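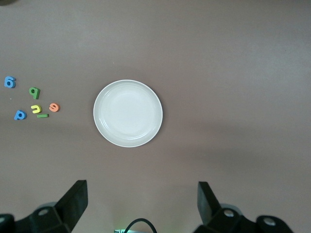

Home > Club > Build Log > Tickets > Open > Closed > Search

Filed under: Student Robotics / Arm Team / Letters-to-Plate task

Ticket 1015 - arm closes on nothing when picking foam letters
Status: closed, one follow-up open
Opened by: arm team, Thursday group
Robot: Komholm

What's wrong

Komholm goes to the right letter, comes down nicely, closes the fingers, lifts, and the letter is still on the table. It then carries on to the plate and drops off nothing at all, very carefully. Happens on the thin pieces most. The fat ones (e, g, p) get picked maybe half the time. We want this solid before the Zernau meet in March, where every team gets the same letters-and-plate task.

First things we tried

Restarted everything. No change.

Tightened the finger screws. One was a little loose, so good catch, but no change in the picking.

Slowed the descent way down. It looked great and missed in exactly the same way.

Swapped the orange e for the yellow u as the first pick, in case color was the issue. The color part is fine! The detector finds every letter we own, even the ones lying on their backs. We were all pretty proud of that because the color code was written from scratch this fall.

3:40 pm

Watched from the side with our chins on the table (recommended, you see so much more). The fingertips stop above the foam. For the thick letters they just catch the top edge, which explains the half-the-time thing. So it's a height problem and the detector is off the hook.

4:05 pm

Found where the table height comes from. It's saved in the Flurnel config and it was measured on the old table, back when Chaiyaporn (our first arm) was still running. We copied the whole config over when we built Komholm. The number in the file is 28 mm and the new table is lower than that. Measured again with the fingers closed and touching down gently on a sheet of paper until it wouldn't slide. Got 21, so we were 7 mm too high the whole time. SEVEN. The foam isn't much thicker than that.

Changed it, saved it, ran it, and still missed. Lots of groaning.

4:20 pm

Okay, this one is good. Flurnel only reads the config at power-up, and we had been pressing reload, which reloads the task script and leaves the calibration alone. Full power cycle, waited for the arm to home, ran it again, and it grabbed the green p on the first go and set it on the plate. There was cheering. The group next door came over to see what happened.

Ran the rest of the letters after that. All of them went over except the thin green l, which it picked up and then let slip on the way. That's a grip thing and gets its own ticket (1588, still open, please add ideas!).

Fix

Re-measure table height, edit the config, power the arm fully off and on. Reload is NOT enough.

For whoever gets this next

- Do the paper test any time the arm or the table moves, even a few inches.
- Check the cable has slack before homing. Ours was fine but we looked.
- Write the new height on the whiteboard too, with the table it belongs to.
- If the thick letters work sometimes and the thin ones never do, look at height before you touch the vision code. We nearly rewrote the vision code.

Still to do

Rotate the wrist to line up with the letter. Right now it comes in at the same angle no matter how the piece is lying, and a sideways letter gets pinched across a corner. Somebody has a half-finished version of this on the shared laptop and it already looks really promising - we'll try it next session.

Closing this one.

Previous ticket | Next ticket | Back to list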